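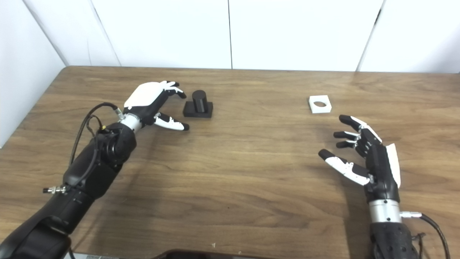

From: Yen-ting Su
To: cenar-teleop list
Date: 2/7/22
Subject: Re: Re: peg/block episodes, when does the recording start

Replying inline. I have trimmed the parts of your message that Van Loon already dealt with.

> We finished the second batch of the peg and block task at Nandton
> and I would like to settle the episode boundaries before we start
> the third. At the moment one operator starts recording with both
> hands parked at the table edge, and another starts when the left
> hand is already next to the peg. The loader accepts both, but the
> length histogram has two humps and the short episodes have almost
> no approach in them.

Both hands parked, please. The approach is the part the policy is worst at. In the last training run it closed the left fingers early on held-out starts, and when I went through the training set I found that a large share of the episodes began with the thumb already in front of the base. The model had seen very few examples of getting there.

I don't want to throw the short ones away. Tag them start=near in the episode header and I will sample them separately. They are still useful for the closing motion.

> Second question. How much should we move the objects between
> episodes? We have been putting the peg left of center and the block
> to the right, both toward the back of the table, and shifting them
> by hand.

Shifting by hand is fine, but people drift back to the same two spots. Van Loon plotted the first batch and the block positions form a tight cluster with a few stragglers. Use the printed list. It has 60 placements, and each one gives a position for the peg base and the block plus a rotation for the block. Go through it in order, then start over with the next operator. If a placement puts the block where the right hand can't reach it without the elbow coming up, skip it and write the number down. Don't adjust it to something nearby.

Keep the block with the hole facing up in all of them. Flipped blocks are a separate task and will get a separate name.

> Third, failures. Do you want them?

Yes, with the outcome field filled in. 3 values are allowed: ok, dropped, aborted. "Aborted" means the operator gave up or a cable snagged. It does not mean the peg went in crooked and was then pushed home — that is ok, and corrections of that kind are worth having. What I can't use is an episode where someone reaches in and straightens the peg while the recorder is running. Stop, reset, begin again.

> Last, Suvelo changed the export and the hand joints now come out
> at a different rate from the arm joints. Should we resample on our
> side?

No. Leave both streams at their native rate with their own timestamps and I will align them at load time. Resampling before upload is how we lost the finger closing in the April set: the contact got smeared over several steps and there was no raw copy to go back to.

Do check the clock offset once per session. Tap the table with the right index finger while recording and look for the tap in the head camera and in the joint log. If the two differ by more than 40 ms, restart the Suvelo bridge and tap again. Save the tap recording in the session folder under calib.

On quantity: the target for the third batch is 400 episodes with start=parked, outcome ok. Near starts and failures don't count toward it, but upload them with the rest. I would like operators to swap at the end of each pass through the placement list, so the order of positions isn't tied to one person's habits.

The loader change for the start tag is on the cenar branch now. Older headers without the tag are read as "unknown" and left out of the default split until somebody has gone back and labeled them.

Yen-ting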